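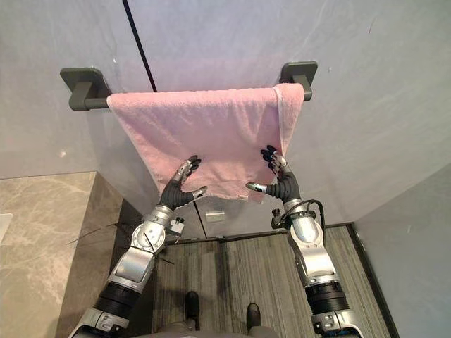

Slide 8. Towel bars: load and drape.

Start with the bar, then the cloth. Two square brackets, one cylindrical rod, dark gray throughout. The brackets carry everything, so spend the time on the wall fixing.

Sirngate test rig: static pull at the center of the rod, held for 1000 seconds, then repeated at one end. Pemham samples went through the same sequence. Give the end-load result first. People pull towels off sideways.

Drape. Terry cloth grips the rod through its loops. A towel hung with a long front panel and a short back flap dries unevenly and creeps forward. Ask for equal lengths front and back, spread to the full width of the rod.

Credit Socorro Rivadeneyra for the Frade drying data. Wet weights are on the handout, page 2.

Pause for questions on anchors. Next slide: hooks.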